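Robot arms try their hand at the computer repair bench

Anyone who has built a PC knows the moment when you stop breathing. The processor goes into the socket, it has to sit just so, and if you bump the pins underneath you may be shopping for a new motherboard. Now a small repair and refurbishing shop called Zustetti wants to find out whether a machine can be trusted with that moment, and the early signs are a lot of fun to follow.

The shop takes in used office computers and servers, 700 of them last year, and gets them ready for a second life. Most of that work is still done by hand: open the case, pull the cooler, clean off the old paste, swap the chip, close it all up again. Since May, two robot arms have been learning parts of the job in the back of the workshop, running on software from a young company named Murix. 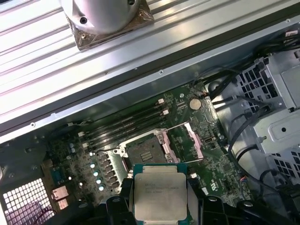 Olga Maldonado, who runs the bench, says the chip is the part everyone asks her about, but it isn't the one that keeps her up at night. "The socket doesn't move. It's the same shape every time, and the chip only fits one way," she says. "Cables are what scare me. Every case has them in a different place, and they flop around when you touch them."

That matches what people working on home robots have been saying for a while (folding a towel is harder than it looks!). Hard parts with clean edges are friendly to machines. Soft, bendy, tangled stuff is still a headache, whether it's a power cable or a pair of socks.

Still, what a treat to see this kind of work on a real bench, with real secondhand machines, dust and all. Maldonado's team plans to record 2000 practice runs before the arms get anywhere near a customer's order, and a person will check every board by hand even then. She puts a full chip swap by robot at six minutes on a good try. Her own hands are a good deal faster – for now, she adds.

Next up are memory sticks, then the small screws on the cooler. Zustetti will show the arms at its open house in Flilero this fall, and visitors are welcome to bring an old computer along.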